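Wilma De Bruijn has a kitchen table in her lab that has never seen a proper meal, and she's very fond of it. She runs gripper trials at Jestberg, and when I visited she was four weeks into comparing two sets of fingers on the same pair of arms: the Tamivon, which is stiff with a ribbed pad, and the Rikivix, which is softer and bends around whatever it touches.

"I thought I'd have a favourite by the second day," she says. "I've changed my mind so many times since then!"

The job is clearing up after a snack. Dishes go in the rack, rubbish goes in the bin, and the arms get no help in telling which is which. Her log stood at 789 attempts on the morning I came, all of them marked up by hand by her colleague Anouk Verbeke.

"Anouk is stricter than I am," De Bruijn says. "If a cup comes up dented, I say fine, it's going in the bin anyway. She writes it down as a fail. And she's right, because you want to know how hard you squeezed."

Paper cups, she tells me, are where the Rikivix fingers shine. They close slowly and settle on the rim, and she still grins when it goes well. Bowls are another story. The soft tips slide on a wide rim, and the Tamivon pair simply grabs it and goes.

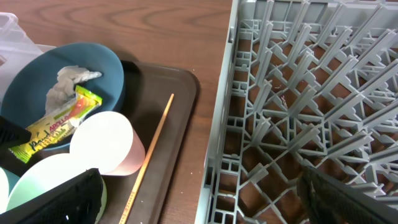
"Then you get to the skewers, and those are lovely, horrible things. So thin! You have to come in almost flat to the tray, and the wrist camera loses sight of the tip just when you want it most. We moved the camera mount up to 24 millimetres further back and it helped more than any change to the fingers. I was a bit cross about that, after all the time I'd spent on pads."

Wrappers she likes for the opposite reason. They crumple, so nearly any grip will do, but they like to cling on when the fingers open. Verbeke's answer was a small shake of the wrist before letting go, and it's now in the controller for both sets.

The next round starts in January, with one kind of finger on each arm. "Soft on the left, stiff on the right," De Bruijn says. "I can't wait to see what they do with the bowls."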